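Workshop notebook, Conservation and Finishes Section
Entry date: 7/8/21
Subject: Limewash trials on soft brick, second series
Entered by: Sławomir Lis

Purpose of the entry

The second series of limewash panels has been completed and set out to cure. This entry records the materials used, the order of work, the readings taken to date and the points that colleagues should bear in mind before touching the panels. It follows on from the first series, which was closed in December and is filed under Kaczorowski, after the farm buildings for which the wash is intended.

The client has asked for a wash that will hold on a soft, under-fired brick without a binder other than the lime itself. The first series dusted badly on the south-facing samples. It was agreed at the close of that series that the fault lay either in the suction of the brick or in the thickness of the first coat, and that the two should be tested apart.

Materials

Lime putty from the Sandemero pit, matured, batch 2114. The putty was firm and free of grit when the tub was opened. A skin had formed at the rim and was discarded.

Pigment: yellow ochre and a small amount of raw umber, both from the Jinex order. The umber is coarser than the previous delivery and required longer grinding. Colleagues ordering again are asked to state the fine grade in writing.

Bricks: reclaimed, from the demolished cart shed at Kaczorowski. They were brushed with a stiff bristle brush and rinsed. No detergent was used. Any brick with old gypsum on its face was set aside and is not part of the series.

Water: mains water, left to stand overnight.

Preparation

The putty was let down with water in stages and passed through the fine sieve twice. The wash was then judged by the usual method, by dipping the brush and watching the run from the bristles. It should be noted that the written instruction says "as thin as milk", which has been read in different ways by different members of the section. For this series the consistency was fixed by weight and the proportions are given on the sheet inside the back cover. The phrase should be struck from the instruction at the next revision.

Pigment was wetted separately and added to the whole batch at once. Adding it coat by coat was the cause of the banding seen in the first series.

Application

The panels are divided into 6 groups. Groups one to three were wetted thoroughly before coating and differ only in the number of coats. Groups four and five were merely misted. Group six was coated dry as a control and is expected to fail.

Coats were applied with the flat grass brush, worked in all directions and laid off vertically. An interval of a day was kept between coats, and the earlier coat was dampened before the next was put on. The third coat on group two was delayed by a further day owing to the heating being off in the building. This should be allowed for when the results are compared.

Shelf life of the mixed wash was also observed. The coloured wash settles quickly and must be stirred each time the brush is loaded. On two panels in group four this was neglected, and the lower courses are visibly paler. They have been left in the series and marked with a cross on the reverse.

Readings to date

Rub test, dry cloth, ten strokes with light pressure. Groups one to three give a faint mark on the cloth. Group four gives a definite mark. Group five is uneven, with the arrises losing more than the faces. Group six comes away freely and has already exposed brick at one corner.

The surface was examined under the hand lens. Fine crazing is present on all the panels with thick first coats, whatever the wetting. This supports the view that both causes were at work in the first series, and that suction is the more serious of the two.

Colour is drying lighter than the approved sample. The Citness colour card was held against group two in north light, and the nearest match lies one step paler than agreed. No correction will be made until carbonation is further advanced.

Cleaning and storage

Brushes are to be rinsed at once and hung with the bristles down. Lime must not be washed into the drains. Residues go to the settling tub, and the clear water is drawn off when the solids have dropped. Goggles and gloves are required for all stages, including cleaning.
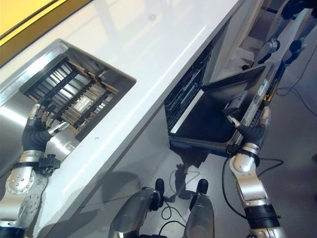

Basin with slatted rack, white counter.

The next rub test is due when the panels have stood for 31 days. Until then they are to be kept out of direct sun and misted morning and evening. The mist should be fine enough not to run. Panels are not to be stacked or turned.

Outstanding

Obtain a second tub of putty from Sandemero, from the same batch if it is still held.

Ask Jinex for the fine umber and return the unopened bag.

Confirm with the client whether the plinth courses are to be washed or left bare. The drawings show both.

Copy the proportions sheet to the main file. The copy in this book has a lime stain across the second line and is difficult to read.

S. Lis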